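What I learned from a robot that only gets to push

I have been putting off this post for weeks because every time I sat down to write it I ran one more test instead, and that should tell you how much fun I'm having. So it's Sunday, the coffee is made, and I'm going to write down what Praneo does and why I can't stop talking about it.

Praneo is the method. Bilero is the simulator I train it in (my own, held together with stubbornness). The problem is language-guided pushing. You type a sentence like "slide the red star over to the green star," and an arm with one plain rod on the end has to get it done by shoving things around a board. It can't grasp or lift anything. I love this setup because it takes away the part of robotics everyone fusses over and leaves you with geometry, friction and words.

Pushing sounds easier than grasping, and for the first day or so it feels that way. Then you notice that a push is never finished. If you pick something up, it's in your hand and it goes where your hand goes. Push it a little off center and it spins, slides off the side of the rod and ends up facing some direction you didn't plan for. Every contact is a small argument with friction!

My first version was a straightforward imitation policy. I drove the arm by hand, recorded what I did, and trained a network to copy me from the camera image and the typed sentence. It copied me beautifully, including my worst habit, which is creeping up on a block and then stopping just short while I think. The policy learned to hesitate. It would park the rod a finger's width from the target and sit there, because in my data that was a perfectly normal thing to be doing.

The fix that got me hooked is what I now call relabeling by outcome. Instead of recording one demonstration for one sentence, I just play. I push things around for a long stretch with no goal in mind, then go back through the recording, cut out short pieces, and describe what happened in each one. "Moved the blue cube away from the other blue one." "Nudged the yellow pair toward the middle." Every piece becomes an example of somebody doing exactly what the sentence says, even though I had no sentence in my head when I did it. It's not a new idea (plenty of people have trained on play data, and I read everything I could find before starting), but doing it yourself changes how you feel about it. Ten minutes of goofing around turns into a pile of useful training.

Where I think Praneo adds something is the second head on the network. Along with the next move of the rod, it predicts where the target block will be a second later. That prediction never controls the arm. It's only there during training, so the network has to care about what its push is going to do. I expected a small bump. On my test set of 212 typed instructions, the plain policy finished 139. With the prediction head it finished 60 more of them, with the same recordings and the same training time. I ran it again before I believed it, and then I ran around the apartment a bit.

I should be careful here. That test was all in Bilero, where friction is the same everywhere and blocks never catch on a seam. The physical rig, which I call Koscombe, is a different animal and I don't have numbers from it that I'd want to defend yet.

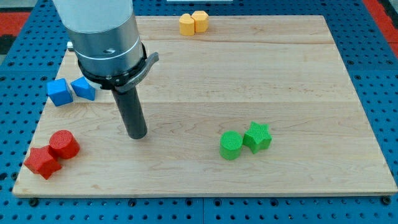
Language is where the prediction head really gets to show off, and where Praneo still trips the most. My block set makes this hard on purpose. A red cylinder and a red star share a color, a green cylinder and a green star share another, so neither "the red one" nor "the star" is enough to tell the policy what I mean. It has to use both words. The plain policy mostly latched on to color and then went for whichever piece was closer to the rod. When two blocks are touching, the way the reds are there, the trouble doubles, because even if it picks the right piece, a careless shove takes the neighbor along for the ride. With the prediction head I see far more approaches that swing wide and come in from the free side. I never taught it that in words, and it makes me grin every time.

The yellows are my current headache. They're the two shapes I have the hardest time naming, and I wasn't consistent when I wrote my captions. One day a piece was "the heart," another day it was "the round one." A network can live with a certain amount of that, but I had only 40 captions that mentioned the yellow shapes at all, and they disagreed with each other. Guess which instructions fail most. I'm rewriting all of them, and this time I made myself a little word list first and taped it to the monitor.

A few practical notes for anyone who wants to try something similar.

Keep your clips short. I started with long ones, and my captions turned into stories with three things going on. One push or two, one sentence, move on to the next.

Write captions when you're fresh. Mine got shorter and vaguer as the evening went on, and you can see it in the results if you sort them by the time of day I wrote them.

Record your bad pushes too. The ones where the block spins off are the best food for the prediction head, and I used to throw them away. I'm still a little sore about that!

Next up is a version with a memory of the last few frames. Right now Praneo sees only the present moment, so it sometimes starts going around a block on one side, changes its mind, and goes back the other way. I've given this one the working name Stoyanova, and it's training in the other room as I type. The fans just got louder, so I'm going to go check on it.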